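Karnell Operator Forum
Incident Reports > Grip and Release

Subject: Fault 3311, gripper did not release garment at fold station

rpadilla_ops
Posted Saturday, August 31, 2019

Members are asked to review the following. During the second shift, our Rullumus cell stopped with fault 3311 on a release command. The fingers remained closed for over 60 seconds. The arm then resumed its travel without an operator reset. The guard door was shut and no injury occurred. The cell has been locked out pending review.

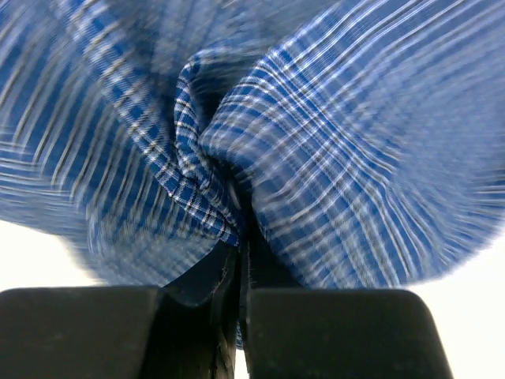 Song considers the automatic restart to be the reportable matter and the failed release to be secondary. An arm that moves after a fault without a reset should not be returned to service on the strength of a grip adjustment.

claltetti_service
The release should not be set aside. Fabric drawn deep between the fingers can hold them past the time limit. We advise reducing the closing force and repeating the test with the same type of garment.

rpadilla_ops
The closing force was reduced in May after a similar stop. I do not agree that a further reduction addresses the restart.

claltetti_service
Understood. Please send the controller log and the reset wiring sheet for station 2. Our recommendation on force stands.

rpadilla_ops
Both have been sent. The cell will remain locked out until the reset circuit has been tested.

Rosalinda Padilla
Line Safety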